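Notes for my talk — club cricket, scoring, and why the second eleven matters
Stetgate Cricket Club, end of season evening, October 2, 2018
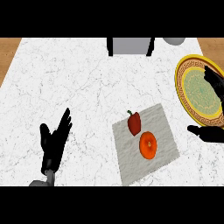
Slide 1: white marble countertop, gray veining

Okay, hello, thanks for coming, grab a seat near the front if you can because my voice is going. I've got 20 minutes and I'll try not to use all of them.

Start with the season. We finished fourth, and I know plenty of you think that's a letdown after the start we had. I don't! Back in May we'd won our first three and people were already talking about promotion. Then we went to Bedent, got bowled out before tea, and spent the next month trying to remember how to bat.

(Pause here. Let them groan about Bedent.)

What I really want to talk about is the second eleven. I went through the scorebooks over the summer, both teams, every match, and the first team's last five wickets put on 745 runs all season. Good number. But most of those runs came from players who'd started the year in the seconds. They'd been batting up the order there, facing the new ball and getting used to being out in the middle for more than ten minutes.

Tell the Rizk story — chasing some 300, seven down, everybody packing up their kit bags, and then that stand. 33 off the last four overs and we got home with a ball to spare. Both of those batters had been playing second team cricket two weeks before. Don't go on too long about the dropped catch, they've all heard it.

So my pitch for next year is pretty simple. Seconds get the same net time as the firsts. Same balls too, please, I'm tired of seeing them practice with things that look like old potatoes. And when somebody gets moved up, they bat where they've been batting, at least for a couple of games. Putting an opener in at nine and then saying he didn't take his chance isn't fair on anyone.

Scoring: we need two more people who can do the book. I'll teach you, it takes an afternoon. You get a chair and free tea.

Money, quickly. The preseason trip to Curano comes to 2,395 for the whole squad, travel included, and I'd like the seconds on it as well. Deposit forms are by the door.

(If there's time: the covers. If there isn't, skip it, they can read the notice.)

Questions, then the bar. Remember to hand back the spare key to the roller shed.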